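Gripper closed by itself while I was reaching for the cloth
Posted in: Hand-held grippers and teleop

plurkberg_lou
Hi all, long time reader, and you've gotten me out of plenty of trouble before! We've been picking up crumpled cloths off a big sheet with the hand-held units, and this afternoon mine snapped shut on its own with my other hand between the fingers. Just a pinch, thank goodness, but it gave me a real scare. 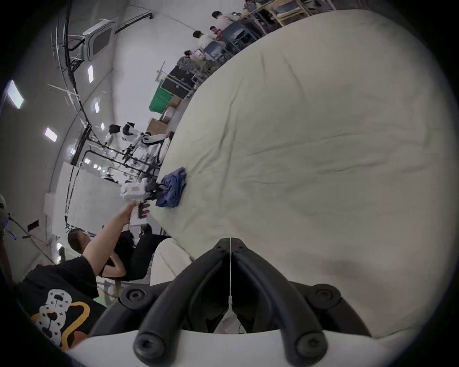
It had done 32 picks without a hiccup before that. The log shows error 849 and then nothing until I restarted it. Has anyone met this one?

vadon_tinkerer
Oh, I'm glad you're okay! We had 849 back in June and it was the cable connector working loose - the jaw closes when the signal drops. Push it in firmly and tape it.

sales_b
I have to disagree, kindly. Tape only hides it. A jaw should stay put when it loses signal, so I'd stop using that unit until the firmware setting is changed.

vadon_tinkerer
Fair enough, though ours has done fine with the tape all summer.

plurkberg_lou
Thank you both so much. The connector was a bit loose, but I've put the unit away for now and written to Wallance about the setting.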